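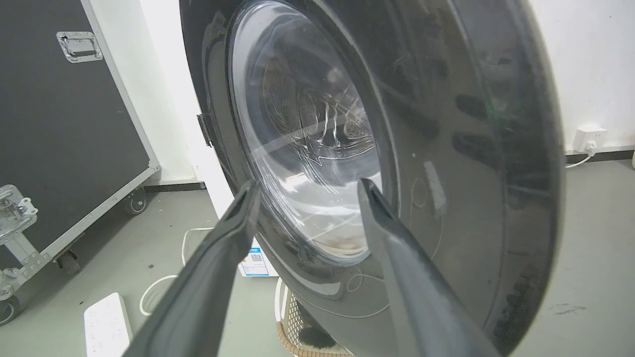
How to wash a wool blanket at home

Print this page | E-mail this page

A wool blanket does not need washing often. I do mine in January, when the air in Clellden is dry and warm, and this is enough for the year.

1. Shake the blanket outside and brush it on both sides. Look for moth holes and mend them first, because washing makes them bigger.

2. Put the blanket in the drum alone, folded loosely. Choose the wool program with cold water. If your machine has no such program, use the most gentle one and the slowest spin.

3. Add 2 spoons of wool soap. I buy Pascu, but any soap without bleach will do.

4. Take the blanket out with both arms under it. Wet wool is heavy and it stretches.

5. Lay it flat on towels in the shade and turn it after 4 hours. A thick one needs nearly 9 hours to dry. Please do not use the dryer, even if the colour looks strong.

Print this page | E-mail this page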